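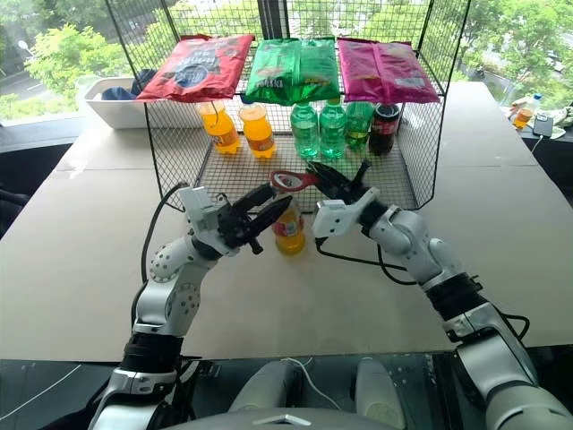 The Snack Cage: a gallery of the shop at Pludura

Crisps upstairs, fizz downstairs, and one orange pop that has made it as far as the table.

Welcome to the smallest shop in the building. It has no door, no till and no opening hours, and its entire premises is a black wire cage with one shelf. It came from Brilton as a flat bundle of mesh panels and a bag of clips, and the instructions were a single drawing of a smiling person with a mallet. We put it together over a lunch break. The lunch break was a long one.

Text by Ye-ji So, January 2019. Complaints about the range should be put in the tin.

The top shelf

Crisps only. Red, green and pink, lying on their backs like sunbathers. We tried standing them up for the first fortnight and they slid down the mesh one after another, usually during phone calls. Lying down they keep still and you can see what colour you're getting, and colour is how everybody asks for them anyway. I have yet to hear anyone in this office name a flavour.

The red ones go first. The pink ones have their supporters, who are few and fierce.

The ground floor

Bottles live down here, on the grounds that a bottle falling from the top shelf is a much more interesting event than a bag of crisps doing the same. Orange at the left, then the clear green ones, with the cola at the far right, where it can be reached by the people who come in sideways hoping not to be seen buying it.

I should like to claim that the order was planned. Farouk did it while waiting for the kettle, and when I moved the cola to the middle he moved it back. We have not discussed it.

The table

The cardboard stays. I know it looks as if we are expecting a painter, but wire feet and a decent tabletop don't get on, and cardboard costs nothing. It also takes pencil very well, so the reorder list tends to be written straight on to a spare piece of the stuff and carried to the shops like a stone tablet.

What things cost

Crisps are 20p less than the machine by the stairs and drinks are whatever the sticker on the tin says this month. The takings up to the end of September came to 275 pounds, against 200 spent on stock, and the difference went on more stock. So far we have made a profit of crisps.

Requests we've had

Fruit. It was tried and went soft.

Umus bars, the ones with the seeds. A box has been ordered. They will go beside the pink crisps — assuming the pink crisps party agrees to budge up.

Something hot. It is a wire cage.

A second shelf. Brilton do sell one, and it fits between the floor and the top if you only stock very short bottles.

House rules

Take from the front and pull the next one forward. Put caps back on tightly. If you have the last of anything, write it on the cardboard, and please write what it was. "Gone" is no help to whoever is standing in the supermarket.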